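Fluorescence decay fits, two exponentials or three?
Biophysics methods board – page 1

kmarsh_lab
I have time-resolved tryptophan fluorescence on a small membrane protein, excited at 264 nm on the Stalberg counter. Two exponentials leave a ripple in the residuals during the first nanosecond. Three remove it, but the third lifetime comes out at 100 ps with a huge error bar. Fitting is done in Helix with the instrument response measured the same morning. Would you report three?

photon_debt
Not on that evidence. What is the width of your response? If it is anywhere near the short lifetime, you are fitting the lamp. Shift the response by a fraction of a channel and refit. If the 100 ps component moves, drop it.

kmarsh_lab
Width is around 80 ps. I let the shift float in every fit.

oldslit
A floating shift and a short component are strongly correlated. Fix the shift using a reference dye with a single known lifetime, then run the protein again. Also check for scatter. Membrane samples scatter a lot at that wavelength, and Raman from the buffer can sit under your emission window.

tau_three
I disagree with photon_debt. Three lifetimes for a single tryptophan is ordinary, usually put down to rotamers. Components shorter than the response can be recovered if the counts are high enough. How many samples, and did you fit them globally?

kmarsh_lab
11 samples, 7 of them in detergent and the rest in vesicles. Each was fitted separately. Global fitting in Helix needs the same time base and I changed the range halfway through.

photon_debt
Ordinary does not mean resolved. Collect them again on one time base, link the lifetimes and let the amplitudes vary. Virona will do it if Helix won't. The Bach group has a script on its page for converting the files.

kmarsh_lab
OK. Blank subtraction first, then the dye, then a global fit with linked lifetimes. Will post the support plane for the short component.

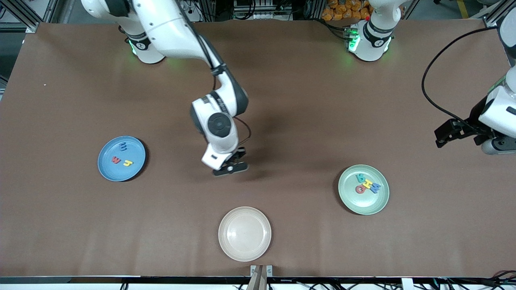

tau_three
Link the detergent set and the vesicle set separately before you try all of them together. The environments differ, and a forced common lifetime will push the misfit into the short component.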